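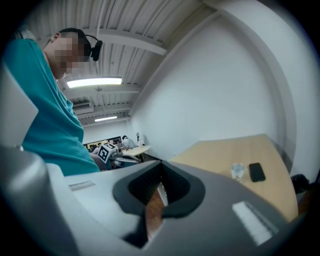 The Grastamell Valley Walk is a self-guided day hike with recorded commentary, starting and ending at the Flalwood trailhead. You set your own pace and listen to each chapter as you reach it. You can use any headphones you already own. A black headset with a band over the top, like the one on the man in the teal T-shirt, works fine, and so do earbuds. We don't supply either, so please pack your own.

## What you get

- Full-day access to the Suvo audio guide in English, Dutch and Portuguese
- Printed trail map, folded to pocket size
- Packed lunch from the Flalwood kitchen (vegetarian on request)
- Return shuttle between Grastamell station and the trailhead
- Parking for one car, if you drive yourself

Trekking poles can be rented at the desk. Drinks at the Simiyu hut are not included, and the hut takes cash only.

## The route

The path climbs 1,625 feet, most of it in the first half. From the trailhead it follows the river to the old mill, then turns uphill through the woods to the Simiyu hut, where most people stop for lunch. The high point is just over 4,000 feet. The way down is on a wide farm track – easy walking, but stony in places.

Wear shoes with a good sole. There is water at the mill and again at the hut, and none in between. Dogs are welcome on a leash except in June, when there are calves in the upper pasture.

## The commentary

The recordings were written by Liesbeth Jansen, who guided on this trail before we had an audio version. Daiane Seixas reads the Portuguese edition. Chapters can be played in any order, and they work without a phone signal once downloaded. Please download at home or at the station – there is no signal above 3,000 feet.

## Times and pickup

The shuttle leaves Grastamell station at 8:30 a.m. and returns from the trailhead at 4:45 p.m. Wait by the bus shelter on the river side. If you miss the return shuttle, the desk can call a taxi for you at your own cost.

## Booking and changes

Tickets are per person and are sent by email with your download code. Children under 2 go free but need to be carried in a backpack, as strollers can't get past the mill. You can change your date once at no charge, up to noon on the day before. If we close the trail for weather, you choose a new date or a full refund.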